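Notes on a Seasonal Wardrobe Review
April 7, 2019

The purpose of this post is to set out the method used in this household for reviewing clothing twice a year, in April and again in November. Several readers have written to request it following the earlier entry on storage in the Potgieter Street apartment.

The review begins with a period of observation. For 4 weeks beforehand, any garment that is worn goes back on the right side of the rail after laundering. Garments that have not been worn remain on the left. At the end of the period the division is plain to see, and very little depends on memory, which in the author's experience is a poor guide to what one wears.

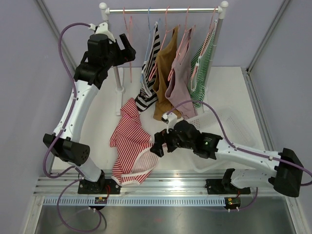 Hangers in pink and light blue, with stripes next to solid brown.

It is advisable to settle the categories before handling anything. The author uses 2 only: retained and released. An earlier version of the method included a third category for undecided items, and it was withdrawn after one winter coat had occupied it through three consecutive reviews. The coat has since gone to the Onach charity shop, together with its belt, which was found later and delivered separately.

Released items should leave the home within the week. The Onach shop accepts clean clothing in wearable condition and will take shoes if they are tied together in pairs. Worn-out textiles may be left at the Cuson recycling point, behind the library. Readers are reminded that the Cuson point is closed on public holidays and that bags may not be left outside the gate.

Retained items are then checked for repair. Loose buttons, dropped hems and failed zippers are noted on a single sheet of paper. Small repairs are done at home. Trousers are taken to Irulex, the tailoring counter near the bus station, where a plain hem presently costs less than a replacement pair by a wide margin and is normally ready in two days.

Knitwear is folded at all times. Hanging has spoiled the shoulders of more than one good sweater in this household, including a green one that is still regretted.

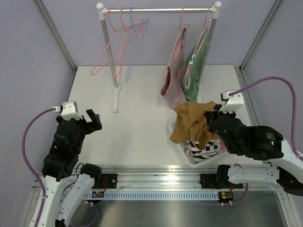
Storage Between Seasons

Clothing that will not be needed until November is laundered, dried fully and placed in lidded boxes. Each box carries a label stating the contents and the date of packing. Cedar blocks are renewed yearly. Plastic dry-cleaning covers are removed before anything is put away.

A further entry on the care of leather shoes is in preparation. Comments on this post will remain open until the end of the month.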